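The Gollthorpe Model

The property was a two-story house on a corner lot in Gollthorpe, built on a slab, with an addition at the back that did not appear on any drawing held by the county. Lejla Vlachou had been retained to establish where the original rear wall had stood. The fee was fixed. The site visit was done on a morning in late winter, and the report was due before the hearing on 09/09/2014, which left more time than the job required and less than the client believed.

The client was Primo Bellini. He had grown up in the house and had sold it to a man named Rinaldi, who now claimed that the addition had been put up without a footing and that Bellini had known this. Bellini maintained that there had never been an addition. The house, he said, had always been that long.

Vlachou measured the interior twice. The kitchen ran fifteen feet from the sink wall to the back door. The floor was continuous vinyl. The ceiling had been replastered at least once. There was no step, no seam, and no change in the trim. She took moisture readings at the baseboard every two feet and wrote them in the left column of her notebook, and in the right column she wrote what Bellini said while she worked.

He said his mother had kept the table against the back wall. He said there had been a window over it. He said the window looked at a fence.

"There is no window in the back wall," Vlachou said.

"No," Bellini said. "There used to be."

She wrote this down in the right column and went on to the next reading.

Yabsira Mersha ran the office and had strong views on method. Her position was that a witness who is asked for a dimension will supply one whether he has it or not, and that the number will then harden. Bellini had already given three lengths for the kitchen, each to the inch. Mersha proposed that he stop giving numbers and build the house instead, on a baseplate, at a fixed scale of two studs to the foot. She had done this on a warehouse case with a forklift operator who could not draw. It had taken him an afternoon and had located a drain.

Bellini agreed to this with bad grace. He was a retired surveyor's assistant and thought bricks were for children. He came to the office wearing a tie.

The rules were set out on one sheet. Walls were to be one course high. Color was to be used for certainty: red where he was sure, yellow where he believed it, gray where he was filling a gap. Doors were left open. Furniture could be placed if it helped him. Finished work was not to be corrected by anyone except him, and every version was to be recorded before it was taken apart.

The first version was almost entirely red. It was a plain rectangle with the back wall where the back wall now stood. He placed a white brick in the middle of the kitchen for the table.

"Against the wall, you said," said Vlachou.

He moved the white brick to the back wall. Then he moved it to the side wall. Then he took out the side wall, which was red, and put it back in yellow. By noon he had changed most of the kitchen and would not discuss it.

The second version took two sessions. He started from the front door and worked inward, placing each piece and pressing it down with his thumb. The hall was red. The stairs were red, and he counted the treads aloud while he laid them, although treads were not called for. The front room was red except for one corner, where there had been a cabinet he had been forbidden to open and so had never properly looked at. In the kitchen he slowed down. He laid the sink wall. He laid the side walls to a length of twenty studs, stopped, and turned a gray brick over several times in his fingers.

"What comes next?" Vlachou asked.

"The stove," he said. "But the stove is past the end."

He asked for more yellow. Mersha brought the bag. He did not use it. He sat for a while with his hands on the table and then asked whether the third version could be done without walls.

This was not in the rules. Mersha thought it would invalidate the series. Vlachou thought the series was of limited value in any case, and that the report would rest on the moisture readings and on whatever Hiwot Adugna found under the vinyl. She told him to go ahead. He pulled the second version apart himself and swept it up to the top of the slab with the side of his hand. 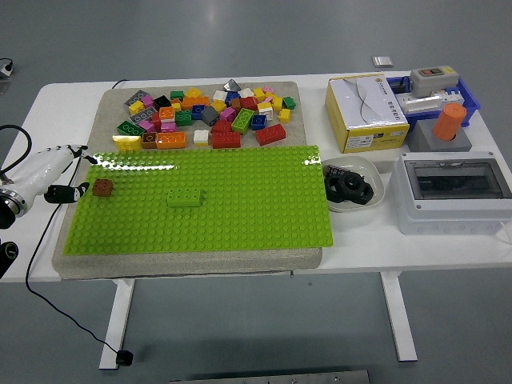
He would use only two pieces. The brown one was his mother's chair. The green one was the table, and he set it down lengthwise, a good way off from the chair, and looked at the distance between them.

"She could not reach it from there," Vlachou said.

"No. She moved the chair back to the door in the summer. It was an outside door then, at the side. She shelled beans and talked to the neighbor over the step." He touched the plate on the far side of the green brick. "This was the window. After my father closed in the porch, it was a hatch. He passed plates through it to annoy her. Then he took out the wall."

"When was that?"

"I was away. It was November when I came back, and the kitchen was long. I did not ask."

She measured from the brown brick to the green one and from the green one to the point where his finger had been. She entered both figures in the left column, which she had not done before with anything he told her.

Adugna lifted the vinyl the following week, under an agreement with Rinaldi's attorney that covered the cost of putting it back. A joint in the slab crossed the kitchen ten feet from the sink wall. Beyond it the concrete was thinner, with no reinforcement, and had been poured over the old porch boards. The readings went up sharply on that side. Rinaldi was right about the footing.

Vlachou wrote the report in two parts. The first dealt with the slab. The second, which Mersha cut to a paragraph, stated that the former owner's account was consistent with an enclosed porch and with his absence at the time the wall was removed. It gave no opinion on what he should have known.

Bellini read it in the office, standing up. He corrected the spelling of his street. Then he asked whether he might keep the brown brick, and Mersha checked the inventory and had him sign for it.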